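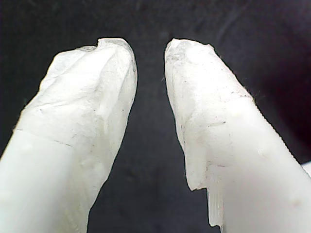

Wondimu Workneh would like to know who decided that a black table hides dirt. He has owned two of them, he wrote to us, and both showed every crumb, every bit of lint and the outline of every forearm that ever rested there. "I wipe mine before dinner and again after dinner," he added. "I never wiped the old pine one until it was sticky."

His letter came in after our December note on Tristia, the matte charcoal tabletop that furniture maker Bruvent has put on sale with a promise that it "stays looking clean between cleanings." The top costs $1,093 without legs. The promise is printed on the box, on the hang tag and across the first page of the care booklet, and the company has so far been slow to say what it means.

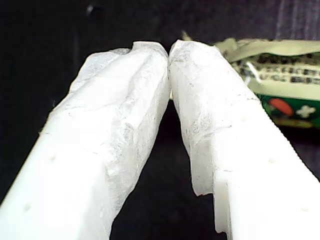 Home & Household
By Shirin Daneshvar

Bruvent says the claim rests on a home trial in which 200 households lived with a Tristia top for 30 days and then filled out a form. Most of them, the company says, were "satisfied or very satisfied with everyday appearance." It would not give us the form, or tell us how many households sent it back.

It did tell us that the trial tops were free and that the households got to keep them. People tend to think well of a table they didn't pay for.

Mojtaba Bahrami, who handles product questions for Bruvent, said the finish scatters light and so makes smudges harder to see. Asked whether that applied to flour, white thread, salt or pet hair, he said the company had "focused on fingerprints." Asked whether "looking clean" on the box should then read "not showing fingerprints," he said the wording had been reviewed and would stay as it is.

Fingerprints are a fair thing to worry about on a dark top. A glossy black table is a misery in a house with children, and a matte one is easier to live with on that score. Few people who have owned both would argue. But most of what lands on a kitchen table is pale. Sugar is pale, and so are bread crumbs, dust, paper scraps and the chalky ring left by hard water. Against charcoal they all stand out, and no amount of scattered light is going to change the color of a crumb.

Fereshteh Najafi, who sells the Tristia top at Ansari, a furniture store that also carries the older Rustico line in brown oak, said she steers some shoppers away from it. "If they tell me they bake, I walk them over to the Rustico," she said. She has had three Tristia tops come back. Two of the buyers complained of dust, and one had ordered the wrong size. The store's own floor model gets wiped at opening and again in the middle of the afternoon.

Then there is the care booklet. It tells owners to use a damp microfiber cloth and nothing else, to dry the surface right away, and to avoid paper towels, which "may leave visible fibers." It warns against oil-based polish and against melamine sponges, which can rub a matte finish to a shine. Those shiny patches can't be repaired at home and aren't covered by the warranty.

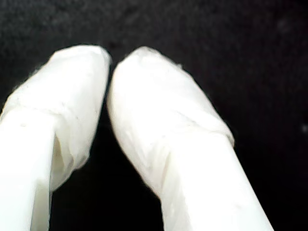 That last part deserves more attention than it has had. A matte surface is matte because it is very slightly rough, and years of sleeves, plates and elbows in the same spots will smooth it down. Bruvent's trial ran for 30 days. Bahrami said a longer test was "being discussed" and gave no date.

None of this makes Tristia a bad table. It is flat and heavy, and the edges are nicely finished. At 32 inches deep, the smaller of the two sizes will go through an ordinary doorway on its side without a fight. Anyone who likes a dark room and doesn't mind a cloth in hand may be very happy with it. What it costs in wiping ought to be on the hang tag too.

Bruvent accepts returns on unmarked tops. It charges a pickup fee, and the amount is given only after the return has been requested. We asked for the figure twice and were told it depends on the address.

Workneh, for his part, is shopping again. He says he wants something the color of toast.

Related items
Does a kitchen table need a finish at all?
Letters: the trouble with glass shelves
Shirin Rezaei on buying chairs secondhand
Melamine sponges and what they ruin
Rustico oak line gets a price increase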